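Robotics » Standards & Practice » Working notes

4. Handling rules for automated CPU removal and placement

4.1 Scope

The rules in this section apply to a single arm working on a desktop tower, side panel off, laid flat on the bench. Server racks are out of scope, as is anything with a laptop board. We wrote the first version at the Brastley bench in April and have been revising it against the logs ever since; the current text is version 10. Dritville uses the same text with two local changes (see 4.5).

Existing guidance we could find treats the arm and the electronics seperately. Cell safety on one side, static control on the other, and very little on what happens at the point where a gripper meets a socket. That gap is what this section tries to fill. Not a standard. A practice document, which other labs may adopt, trim or ignore.

4.2 Before the arm moves

Power lead out of the wall, not just switched off at the supply. Hold the front power button for ten seconds after. Bond the chassis to the bench ground point and log the reading. Cables inside the case are to be either tied back or mapped as keep-out volumes, and the log must say which. Drive cage side is the worst for this, loose SATA runs especially.
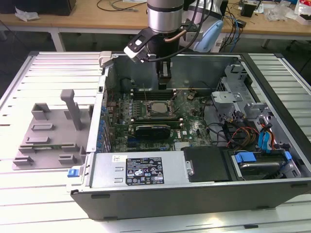 Approach is vertical for the last stretch, always. An angled approach is quicker and we allowed it up to version six, but it puts the wrist housing over whatever is beside the socket and the planner doesn't know about heat sinks unless somebody tells it. Speed inside the case is capped at the slow profile. The cap is set in the controller and not in the task script, so a hurried edit to the script can't lift it. Operator stays within reach of the stop for the whole of the in-case phase. No exceptions for overnight runs; we just don't do overnight runs on open sockets.

One more on this. Tool changes are done outside the case. Sounds obvious. Was not written down until version eight.

4.3 Contact with the socket

Rule 4.3.1: The retention lever and load plate must be confirmed open by the operator by eye, and by the wrist camera, before any lift is attempted. Both. A disagreement between the two stops the run.

Rule 4.3.2: The contact array is never touched by a hard surface. Any tool part that could reach it carries a soft face, and the soft face is inspected at the start of each session for grit, tearing and lifted edges. Replace on any doubt, they are cheap.

Rule 4.3.3: Downward force is limited in the controller. A force trip is recorded as a fault even when the part is fine afterwards. Early logs recorded it as a retry, which hid the problem for weeks.

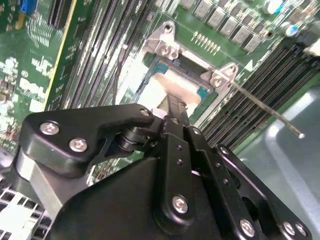
Force limits are set per socket type and we do not publish a single number here, on purpose. Labs copied the number out of version three and applied it to boards it was never meant for. What should be copied is the proceedure: start with a scrap board, find the lowest force at which the tool makes reliable contact, then write that value on the bench sheet with the board model beside it. Repeat when the tool is rebuilt. Repeat when the pad material changes, even if the supplier says it's the same stuff.

Visual confirmation from the wrist view is helpful but not sufficient. The tool hides part of what it is working on. In review we found operators trusting the wrist view for depth, and it is poor at depth. A second, fixed view is therefore mandatory from version nine on.

4.4 Parking and fixtures

A removed processor goes to its assigned recess in the fixture tray. Nowhere else, not the bench, not the top of the power supply. The tray is located against a hard stop and its position checked at session start. Heat spreader up. If the part will stay out past the end of the session it goes into a static-safe clamshell and the socket gets its cover back.

Printed fixtures are fine for geometry. Whether they are fine for static is another question and depends on the filament; ordinary grey PLA is an insulator and will hold a charge. We require a dissipative insert or a documented measurement, one or the other.
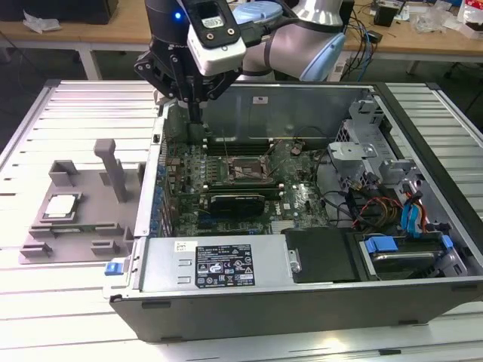 Değirmenci, in written comments on the draft, objected to the fixture rule: "You ask for a measurement but give no method. Two labs will measure at different humidity and both will pass. Either name the conditions or require the insert and be done with it." The same comments asked that the rule cover the post and arms of a fixture as well as the recess, because a sleeve or cable is more likely to brush those.

We accepted the second point. On the first, version 10 now asks for the room humidity to be logged with each measurement, and for a repeat in winter, when heated air in our building gets very dry. Not a full answer. A named method is on the list for the next revision.

4.5 Local changes and the session log

Local changes are allowed if they are written on the bench sheet and make a rule stricter. Dritville requires two people for the in-case phase, and bans reseating on the same day a force trip occurs. Both sensible. Neither made it into the common text, mostly for staffing reasons.

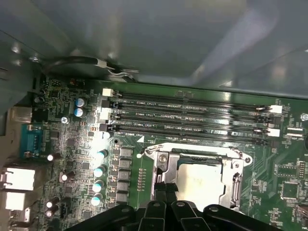 Figure 4. Wrist view with the gripper fingers at the lower edge of the open CPU socket; memory slots unpopulated.

The log itself is kept in Zuvico, our bench record tool, one entry per attempt and not one per session. Minimum fields: board model, tool build, pad change yes/no, ground reading, lever state by eye, lever state by camera, outcome, operator initials. Over the review period the log holds 1335 attempts, of which 146 were stopped by an operator and 101 by a force trip. We don't read those as failure rates. Operators were told to stop on any doubt and they did, and a good many of the stops were for cables drifting back into the approach path.

What we would change in the form: outcome is free text, and shouldn't be. "OK", "ok-ish" and "fine, see note" all appear. A fixed list is being drafted, with a seperate box for remarks.

© 2019 Brastley Bench Automation Group | Contact the authors | Back to top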